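Grandadgate Imaging Core, Support Desk
Ticket 1524: Two-photon rig, signal loss during hippocampal recordings
Requester: Gil-soo Baek
Assigned to: Jong-dae Um
Status: Resolved

Reported issue: Calcium signal on the Tiritz microscope fades after 42 minutes of recording. Cell outlines remain sharp, but brightness drops by 50 percent. The requester asks whether the sessions from November can be kept.

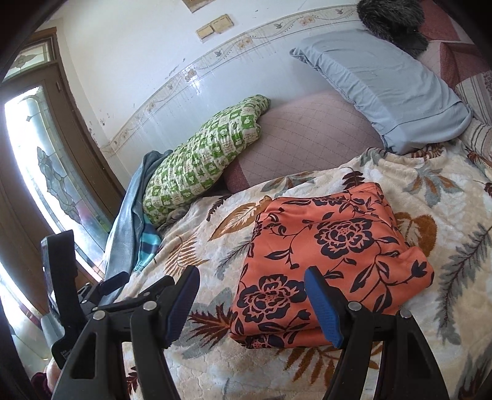 Initial checks: Laser power at the objective was steady for 60 minutes. Water level under the objective was normal. The fault did not appear with the fluorescent test slide.

Update, 2:15 p.m.: Detector gain was found to step down partway through each session. The Pundberg control software had its automatic protection setting turned on.
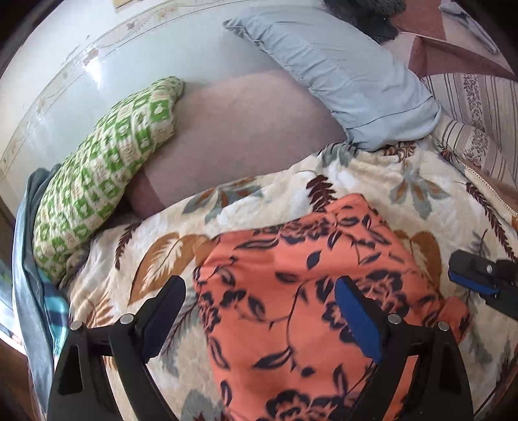
The setting was turned off and the gain fixed by hand. A repeat session in mouse Moon showed no drop.

Resolution: Users must confirm fixed gain before recording. Earlier files may be kept if frames after the step are excluded. Gain logs are stored with each session.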